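Home | Topics | Planning & Zoning | Land | Leasing | Members | Log in

Codeck Community – Planning & Zoning

Light industrial replacement space: does a mezzanine count?

Posted May 21, 2024 by Josué Dantas
2 answers | 46 views | Share

I'm working on a mixed-use conversion in the Drerton district of Drirnach. The lot holds a single-story bus parts depot with a high roof. The plan is housing on the upper levels in a new frame, with workshops kept at street level. The district overlay says that any project removing production space has to put the same amount back on the same lot, measured as gross floor area, and that the replacement space must be "suited to production, repair or assembly."

The depot measures 1000 square meters inside the outer walls. After we cut in a residential lobby, two stairs, a bike room and the ramp, the street level gives us 200 less than we need. Our architect wants to make up the gap with a mezzanine over the rear bays, tied to the workshops by an inside stair. Clear height under the mezzanine would be fine for most small tenants. Clear height on top of it is lower, and there's no freight lift in the current drawings.

The overlay text defines gross floor area by pointing to the general code. The general code counts a mezzanine as floor area if it has a permanent floor and a stair. So on a plain reading we're covered. But at the pre-application meeting the planner said mezzanine space "may not be credited in full" and wouldn't point to a section. I asked for it in writing and got a link to the whole overlay.

What I'd like to know is whether there's any basis for a partial credit, and whether the loading dock counts as production space on the existing side. It's inside the walls but has no door between it and the street, only an opening. If it doesn't count, the gap gets smaller and the mezzanine might go away.

I should add that the owner has already talked to a lender on the basis of the full housing count, so losing an upper floor unit to make room for workshops isn't a popular idea.

Helpful: 11 | Comment (3) | Follow

K. – no profile text
Helpful: 2

We had one like this, different city. The planner just wanted to see that somebody could use the mezzanine for work and not for storing boxes. We put a sink and extra outlets up there and they signed off. I wouldn't spend money on a lawyer before you try that. As for the dock, ask them to measure it. If they measure it they own the number.

Comment (1)

Debashish Mondal – member, Planning & Zoning
Helpful: 19

You have two tests in the text you quoted and they need to be kept apart. The first is quantity, in gross floor area. The second is suitability. The mezzanine passes the first if the general code definition is the one the overlay uses. The planner's remark most likely comes from the second. A floor that can't carry production use isn't suited to it, whatever its area, and staff tend to describe that as a reduced credit because it's the quickest way to say it in a meeting.

I know of no sliding scale in overlays of this type unless it's printed in a table. Look at the end of the overlay and at any adopted guidelines, which are often a separate document. If there's no table, the planner can find that the mezzanine is suited or that it isn't, and a percentage would have no footing. Put that point in the cover letter in one paragraph and leave it there.

For suitability, the items that normally get reviewed are these:

Floor load. The structural sheet should state a design live load for the mezzanine in line with light manufacturing in your building code. An office load on that sheet will sink the argument.

Clear height on top. State it to the underside of the lowest duct or beam, and draw the ducts. Reviewers have learned to distrust a height taken to the slab.

Goods access. This is your weak point. With no lift, everything goes up by hand on a stair. A small goods lift is a lot cheaper than a lost apartment, and it can sit against the stair wall without taking much of the ground floor. A hoist bay with a removable guardrail has been accepted in some places, though I'd get that agreed before drawing it.

Power and exhaust. Show a panel for the mezzanine and a route for exhaust that doesn't pass residential windows.

Separation from the housing. If the mezzanine ceiling is the floor of an apartment, expect an acoustic condition. Deal with it now, because extra ceiling build-up comes straight out of the clear height you're relying on.

It also helps to say what kind of tenant would go up there. On the Biswas site, which was a former laundry plant, the applicant's first submission said "flexible workspace" and it came back with comments. The second had a one-page use schedule listing bench assembly, instrument repair, sample making and similar work that needs tables and power but few heavy goods. 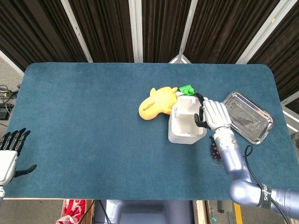 The schedule wasn't binding on the tenants. It was referenced in the findings, and that gave staff something to rest the decision on. I'd do the same, and I'd keep heavy uses such as metal cutting on the street level in the schedule so that the split between the levels looks deliberate.

On the dock: most general codes exclude loading areas only where they are open or outside the walls. Yours is inside the walls and under the roof, with an opening on one side. Read the definition of "enclosed." If the code calls a space enclosed when it has walls on three sides, the dock counts in your existing total and you have to replace it. If it asks for four sides, it doesn't. Whichever it is, apply the same reading to the new dock. I've seen applicants leave the old dock out and count the new one, and the reviewer found it at once.

Before you file, ask for a written determination on the existing area alone – not the whole project. It's a smaller request, there's usually a set form for it, and it fixes the baseline. We got ours in November after a fairly long wait, so build that into the program. The lender will probably want to see it too.

Comment (2) | Share | Report

Josué Dantas
The definition says "on at least three sides," so the dock is in. I found the guidelines as a separate download and there's no table in them. We're pricing the goods lift.

Related topics: Overlay districts | Floor area | Loading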